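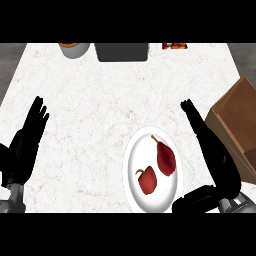 *Attachment 1. Sim countertop, head camera view. Pear and bell pepper on the plate, right hand between plate and box.*

**Ticket:** Red-on-red episodes rejected by the object labeler
**Project:** Ogola (kitchen pick-and-place, simulated)
**Component:** Drustusier recorder, Lotell labeler
**Reported by:** Kiprono Mwakyusa
**Severity:** medium
**Status:** fix merged, re-export pending

### Problem

Lotell is rejecting episodes from the plate task when both items on the plate are red. The error is always the same:

 target_id changed during approach (pear -> pepper)
 episode marked INVALID

The instruction text for these episodes is "pick up the pear and put it in the box." The operator goes for the pear. The labeler starts with the pear as target and then switches to the bell pepper before the grasp is registered. Once the ID changes, the whole episode is dropped, including the part before the switch.

In the last export, 9 episodes were dropped this way. Other color pairs in the same batch passed.

### Setup

- Marble countertop, oval plate, open cardboard box on the right
- Two arms with multi-finger hands, teleoperated; left hand idle for this task
- Head camera, image width 1280, letterboxed
- Labeler reads the rendered image only. It does not read object poses from the simulator – this is on purpose, so the same labeler can be run on real footage later.

### Log

**09:40** Replayed the first rejected episode from the recorder file. Playback matches the operator's report. No dropped steps, no jump in the joint data. Recorder ruled out.

**10:05** Checked the instruction file for a swapped name. Pear and pepper are mapped correctly. Asset names in the scene file are also correct.

**10:30** Ran the labeler with overlay on. With the hand clear of the plate, both items get a stable mask and the right names. There is a strip of white plate between them and the masks do not merge.

**10:50** Stepped forward to where the hand covers the pear. The pear mask breaks into slivers and each one falls under the minimum area. The labeler then looks for the nearest mask of similar color and takes the pepper. 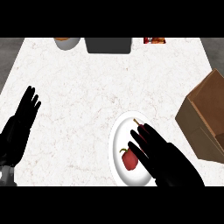
*Attachment 2. Right hand over the plate. Pepper mostly in view, slivers of red and a stem showing at the fingers.*

**11:15** Tried lowering the minimum area so that the slivers count. The pear ID holds in 2 of the 9 episodes. In the other 7 the slivers flicker on and off from step to step and the ID switches anyway. Also picked up false masks on the red and orange package at the far edge of the counter. Reverted.

**11:40** Tried turning off the color match completely. IDs no longer switch, but the target is now reported as lost for the length of the occlusion, and the validator rejects on "target lost" instead. Same result, different message.

**13:10** Looked at the occlusion handling in Lotell. There is a hold setting that keeps the last good mask when something covers the object. It only triggers if the covering object is in the occluder list. The list has the arm links and the box. The hand links are missing. They were under one name in the old gripper model and got split per finger when the hand model from Nivano went in. Nobody updated the list.

**13:35** Added all finger and palm links, both hands. Reran the 9 episodes. Target stays on the pear through the approach in all of them. Color match left on, minimum area back at default.

### Cause

Occluder list out of date after the hand model change. The hold never triggered for fingers, and the color fallback picked the wrong item whenever a similar one was in view. Pairs of different colors passed only because the fallback found no match and the mask came back before the validator timeout.

### Side effect to check

Episodes of other color pairs may have short gaps in the target mask that were never flagged. They are valid by the current rules, but a policy trained on them sees the target vanish during the approach. I would rather relabel the full November batch than patch only the rejected ones. Raw recordings are kept, so no new teleoperation is needed.

### Actions

- [x] Update occluder list, merge to main
- [x] Restore default minimum area
- [x] Add a startup check – the labeler now stops if a hand link in the scene file is not in the list
- [ ] Relabel the November batch
- [ ] Compare gap counts before and after, attach to this ticket
- [ ] Re-export and notify training

### Note for operators

Keep recording red pairs. Do not move the pepper away from the pear to help the labeler, and do not change your approach angle. We want hands covering the target in the data. If the recorder shows INVALID on a plate episode after this update, save it and add the episode number here.

Leaving open until the re-export is done.

K. Mwakyusa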